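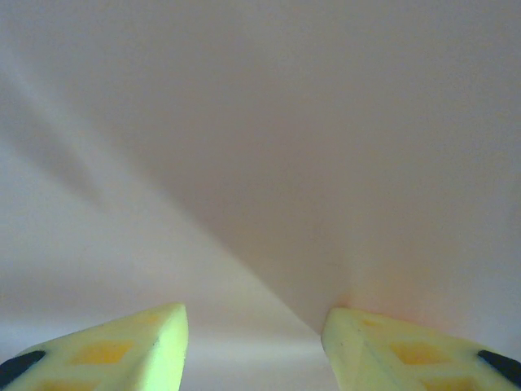 About Haltlow Music School

Hello, and thank you for finding your way to us. We are a small music school on the hill side of Iradville, teaching children, grown-ups and a good many people who gave up the piano at eleven and have been cross about it ever since. If that is you, do come in. You will be in very good company!

The school was started by Mavis Pettigrew, who taught the violin in her front room on Begay Street until the front room would no longer hold everybody (the cello pupils had been sitting in the hall for some time by then, with the door propped open so that they could hear). She took the lease on the old seed merchant's in Loten Lane, painted most of it herself, and opened that August with 34 pupils and one decent piano. The piano is still with us, in Room 2, and it still needs tuning more often than any of the others.
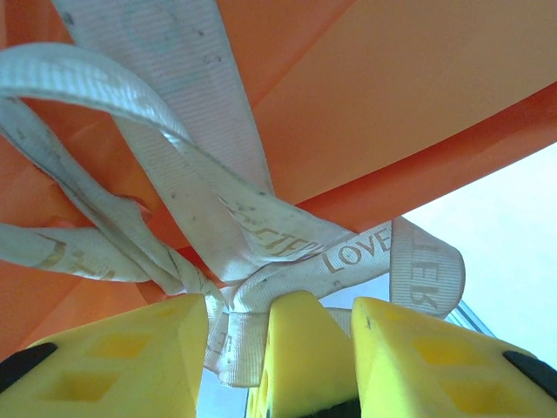 These days we have 200 pupils on the books and teach piano, strings, woodwind, guitar and singing, with a little brass when we can arrange it so as not to upset the dentist next door. Lessons are half an hour or an hour. Beginners nearly always do better with the half hour, and we will say so if you ask for longer, though we won't argue with you for very long.

Priya Whitlock took over as head of the school when Mavis decided she would like to teach a bit less and garden a bit more. Priya came to us as a clarinet teacher and still keeps her own pupils. She also runs the Haltlow Wind Band, who are noisier than their number would suggest and play at the Iradville summer fair whatever the weather is doing.

We do enter pupils for exams, and we are pleased for them when they pass, but plenty of our families never take one and we think no less of them for it. What we would like is for people to have tunes they can play at home without being asked twice. 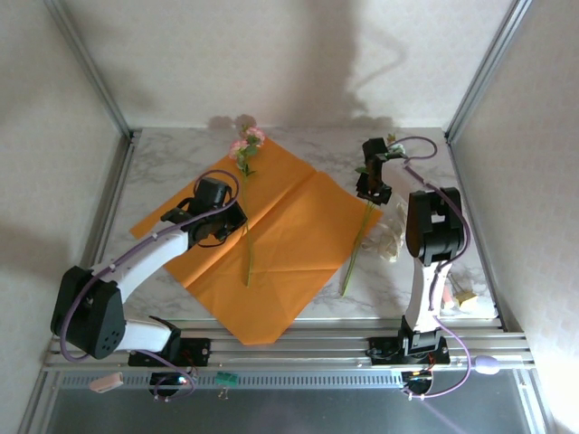
Our sheet music library lives on the first floor and has more than 3,000 pieces in it, most of them given by families and by retired teachers from round and about. Any pupil may borrow from it for a term at a time. Please write your name in the green book when you do, and please use pencil for your fingerings! We also lend out small violins and three-quarter size guitars, so there is no need to buy an instrument before the first lesson.

The office is open in term time from ten until four, and the kettle is generally on. Ring the bell marked School, as the other one belongs to the flat upstairs.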